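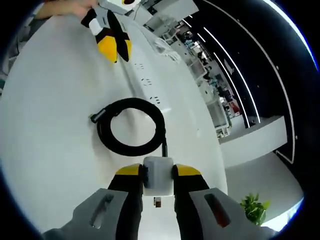 Figure 3. A looped black cable and the power strip, in front of the open fingers.

4.2 What we bought, and in what order

I'll start with the mistake, as it shaped everything else in the Watumwood budget. I priced the arms first. Anyone who has planned an automation project will know the feeling: the arm is the big exciting line on the sheet, you get three quotes for it, you argue over payload and reach for weeks, and then the grippers and spare parts get squeezed into whatever is left at the bottom. We did this for the first draft of the plan and had to throw the draft out.

The second time I turned the list upside down. Hand-held grippers went in first, then the wear parts, then the things that sit on the table, and the arms moved to next year's sheet with a question mark beside them. Cables and power strips were the task we cared most about at Kovdale, and cables are unkind to a shopping list (they are cheap to buy and expensive to get wrong!). You need to know what kind of finger opening and what kind of tip the job wants before you sign for an arm that has to carry them.

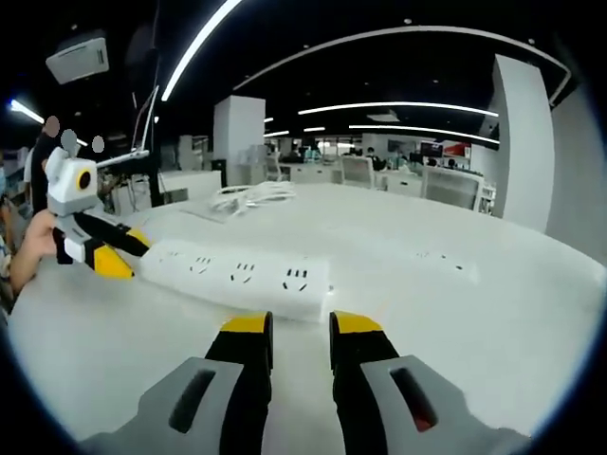
Figure 4. Two hand-held grippers at the table with a power strip.

My first plan also had one gripper per table. That looked fine on paper and it made the total look lovely. But a lot of what we wanted to cover is two-handed work, and buying singles would have left half of the task list off the table from day one. So we moved to pairs, and the cost per station went up by a good deal more than double, as a pair also wants a second charger, a second carrying case and more storage for the recordings. I would tell any group in our position to write the budget per station and never per gripper. It is a small change to the spreadsheet and it stopped most of our arguments.

We asked two suppliers, Clatia and Karamanlidis, for prices on the same list. Clatia was lower on the grippers themselves. Karamanlidis was lower on the replacement fingertips, and over a full year that mattered more to us. We split the order. I know split orders are a pain – two sets of paperwork, two delivery windows – but the fittings matched, and we had checked that on a loaner set before paying for anything. 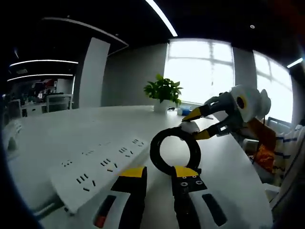 Figure 5. A coil of black cable held by two grippers at once.

Fingertips deserve their own paragraph. We planned on a set lasting some 90 sessions, a guess from our pilot work that I would not defend very hard. At $126 a set, eight sets came to $1008, and shipping brought the line to $1027. The limit for an order without a second signature was $1000. Yes, it took an extra two weeks for $27. Next time I would order seven sets in July and the rest later.

The cheap things on the table were the easy part. We put power strips, plug adapters and cables under one heading called "props" and bought duplicates of everything, so that a prop that broke or went missing would not hold up a session. My only regret is that I didn't write down the model of each one as it arrived, and reordering the same strip took far longer than it should have.

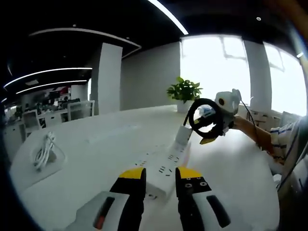 One reader of an earlier draft felt we were being too careful, and wrote that a group with a fixed yearly grant should buy the arm while the money is there, "because nobody gives it back to you in the spring." I take the point, and for a grant like that I might do the same. Our funds carried over, so waiting cost us very little, and the list in Section 4.3 should be read with that in mind. Prices there are as quoted on 10/06/2026 and leave out tax.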